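How Does a Fridge Make Cold?

May 27, 2018
By Shanthi Bhuiyan

I fix refrigerators for a living, and my notebook says I'm up to 2514 of them (I write every single one down!). Kids are often home when I come over, and they always want to know how the machine makes cold. My favorite answer is that it doesn't. Cold isn't a thing you can make. A fridge takes heat out of the food and dumps it in your kitchen.

I know, that sounds backwards. So try this first. Lick the back of your hand and blow on it. Feels chilly, right? The wet spot is turning into a gas and floating off into the air, and it needs heat to do that, so it grabs some from your skin. Scientists call this evaporation. Your fridge does the same trick over and over, all day and all night, inside a long skinny pipe.

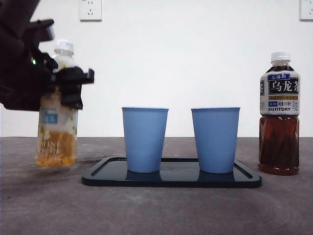
The stuff in the pipe is called refrigerant. Water wouldn't work very well in there, because it normally has to get all the way up to 212 degrees Fahrenheit (that's 100 Celsius) before it boils. Refrigerant boils when it's really, really cold, colder than your milk! So even chilly milk has enough heat in it to make the refrigerant bubble and turn into gas. The heat leaves the milk, passes through the air inside the fridge, and goes into the pipe.

Now the gas has to get rid of all that heat. That's the job of the compressor, a heavy pump down at the bottom in back. You've heard it, it's the thing that hums. It squeezes the gas into a smaller space, and squeezing a gas makes it hot. If you've ever pumped up a bike tire you may have felt the pump get warm, and that's partly the same thing.

The hot gas then goes through more pipe on the outside of the fridge, where the kitchen air cools it down until it's a liquid again. After that it squirts through a tiny opening, gets very cold, and heads back inside for another load of heat.
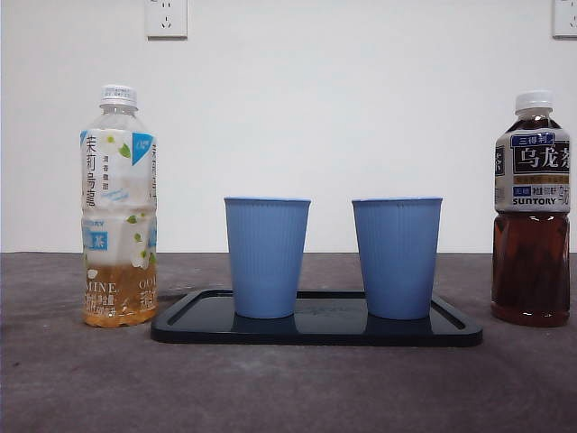
Could I cool my room by leaving the door open?

A boy named Leandro asked me this last summer and I loved it. Nope! The heat it pulls out of the front comes right back into the room from the pipes outside, plus extra from the motor working so hard. Your room would end up warmer, and your ice cream would be soup.

Can I look at the pipes?

Ask a grown-up to show you, and don't poke or scrape anything. Refrigerant has to stay sealed up in there. On lots of newer fridges the outside pipes are hidden in the walls, so you might just feel a warm patch on the side.

Last updated: June 2018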